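Looking After a Two-Arm Produce Sorting Bench: Tips That Held Up, and a Few That Didn't

Most of the advice passed around about keeping a two-arm bench in shape comes from people selling cleaning kits. I have tried a good deal of it on the sorting cell at Gamage. Some of it works. A lot of it is an extra half hour with a rag.

1. Wipe the fingers before you touch the settings

When the grip starts to go bad, the usual advice is to raise the closing force. Try a damp cloth first. Fruit wax and skin oil build up on the inside faces of the fingers, and the film is hard to see on black plastic. Plain water with a drop of dish soap takes it off. Dry the faces well and run the same pick again before you change any number.

I bought the Stelero finger wipes once. They smelled of oranges and cleaned as well as the dish soap did.

2. Look at the tips under a good lamp

Small chips at the tip matter more than scuffs on the flat. Run a fingernail along the edge with the power off. If the nail catches, the tip will mark soft skin sooner or later. Swap fingers in pairs. A new one facing a worn one closes off center, and you will spend Wednesday hunting for a calibration fault that isn't there.

The Wistance manual says to replace fingers every three months. I don't believe a calendar can tell you that. Ours have lasted longer and have also lasted less.

3. Set out a mixed table for the check

A row of matching blocks will make any arm look good. Use shapes that lean, roll and touch each other. Peppers are good for this, upright and on their sides, with an apple or two in between. Put a couple of pieces close enough to touch and leave the rest apart. Check the table through the fixed cameras and through the wrist cameras too, with the arms stopped and again while they move.

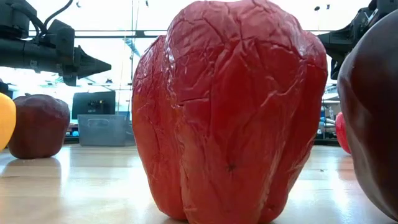
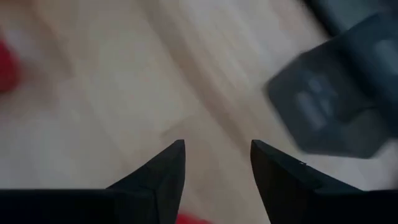
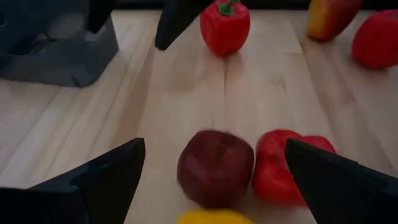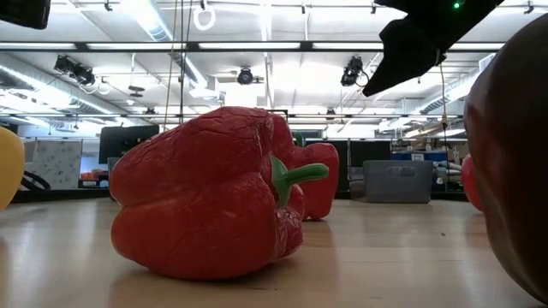
Peppers show up in the first, third and fourth views. The second is mostly blur behind the fingers, and a view like that is no use for judging position.

4. Clean the lens last, and gently

People blame the lens for everything. A smear gives you a soft patch that stays in the same spot while the arm moves. If the whole background streaks and the fingers stay sharp, the arm was moving, and no amount of polishing will help. Slow the move down or wait for it to stop.

For a real smear, use a blower, then a dry lens cloth. Never spray anything near the wrist. Spray the cloth, away from the bench, if you must spray at all.

5. Deal with glare at the table

A shiny wooden top throws back windows and ceiling lights, and those bright patches move through the day. I was told to fix this in software. Maybe somebody can. I pulled a blind and got more out of it than I got from an afternoon of exposure settings. A matte cloth works too, but it wrinkles and the fingers snag it, so tape it tight on all 4 sides or leave it in the drawer.

Do your check at the same time each day. A bench that passes at 8 in the morning may behave quite differently at 2.

6. Cables: slack, but not that much

Bend each joint by hand, power off, through its whole travel and watch the cable. It should never go tight, and it should never hang low enough to sweep the table. Hook-and-loop ties beat zip ties here, whatever the installer says. You will be opening them again.

Look at the spot where the cable leaves a bracket. That's where the jacket cracks first on ours.

7. Bolts

Put a stripe of paint pen across each bolt head and onto the plate under it. If the stripe no longer lines up, the bolt has turned. It takes a minute to check and I have yet to find anything wrong with the method, though I keep expecting to.

Going around with a wrench every week and giving everything a little extra is a bad habit. That's how threads get stripped.

8. Be suspicious of the service counter

Our Stultirico controller flashes a service notice at 559 hours. I asked why that number and got a brochure back. I do the notice's list when the bench is slow: wipe down, finger check, cable check, bolt stripes, then a run of 108 picks on the mixed table. If misses bunch up on one arm, I start with that arm's fingers. If they're spread across both, I look at the light and the table.

9. Write down what you changed

One line on paper, taped inside the cabinet door, with the old setting next to the new one. Change one thing at a time. The fancy log in the software is fine as well, except that ours was wiped by an update in April — the paper is still there.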